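16 December 2021
By Nermin Bilgin

Brodden two-arm bench cell: notes from the trial period

Brodden has begun taking orders for its two-arm bench cell, a tabletop workstation sold to labs and small training departments that want bimanual handling without a full-size industrial installation. Flolliler has had a unit on trial since the start of the month. This item covers setup, the block sorting routine we used as a first test, and the terms of the service plan.

The cell ships in four crates. Arms, grippers and base plates arrive assembled; the table and wall panels do not. Two people can put it together in a working day, provided the floor is level to begin with. Ours was not, and shimming the legs took most of the first morning. The printed manual covers leveling in one paragraph and refers the reader to a drawing that was missing from our copy. Brodden sent a replacement page the same afternoon.

Control software is Flunero, licensed per cell. It runs on an ordinary desktop computer and talks to both arms over a wired connection. The scheduler treats the arms as one system with a shared keep-out volume, so a program written for the left arm will pause if the right is already in the space it needs. This is conservative in practice. With default margins the arms spent a good part of each cycle waiting for each other. Birsen Kılıçarslan, who wrote our test programs, reduced the margin from 12 cm to 6 cm and had no contact faults afterward. She recommends leaving the default in place until the operator has worked through the handover exercises in the manual.

The block routine is supplied with the software as a starting point. Wooden toy blocks or machined test pieces both work, and the program has no preference as long as the part fits the jaw. One arm picks a piece from the tabletop and either places it in a bin or holds it out for the other arm to take. Handover is the harder case. The receiving gripper has to approach with its jaw open and on a clear line, and the giving arm must not let go until grip force is confirmed on the other side. Flunero exposes both thresholds as plain numbers in a settings file - there is no slider or wizard.

Shape matters more than color or size. Flat-sided pieces gave little trouble in our runs. Pieces with a cutout were less reliable, as the planner sometimes chose a grasp across the notch and closed on too little material. The fix is to mark preferred grasp faces in the part library, a one-time job for each shape.

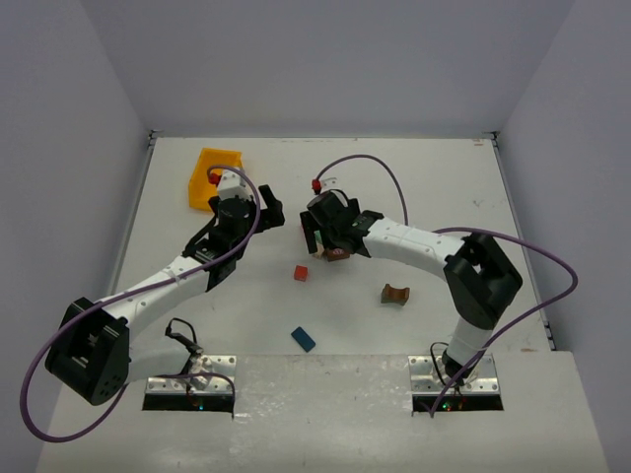 Cabling and access

The gripper cables run outside the arms in long loops. They need slack for wrist rotation, and that slack has to go somewhere. Keep the area beside the bases clear, and check the loops after any change to the home position. The upside is that a cable can be swapped without opening a joint housing. We replaced one as an exercise and were running again in 16 minutes, including the restart.

The perforated base plates allow an arm to be moved and bolted down again, but every move requires recalibration of that arm and of the shared volume. Plan on a half day if both are shifted. Brodden supplies the calibration target, but charges for a second one.

Service plan

The basic plan includes remote support and software updates. The extended plan adds an annual visit and a loan gripper while a faulty one is away for repair. On-site work is handled by Gündoğdu, whose technician came once during the trial to look at a noisy elbow joint on the left arm. The joint was found to be within limits, and no parts were changed. Response to written questions was good on technical matters and slow on pricing.

Still open

We have not tested soft or deformable parts, and we have not run the cell unattended. Logging is the weakest part of the software: faults are recorded with a code and a time, but without the program line that was active, so tracing a stopped cycle means running it again and watching. Brodden says a change is planned but gives no date.

Readers who want the modified margin settings and our part library entries can request them from Birsen Kılıçarslan. The trial unit stays with us through the end of December and can be booked in half-day slots.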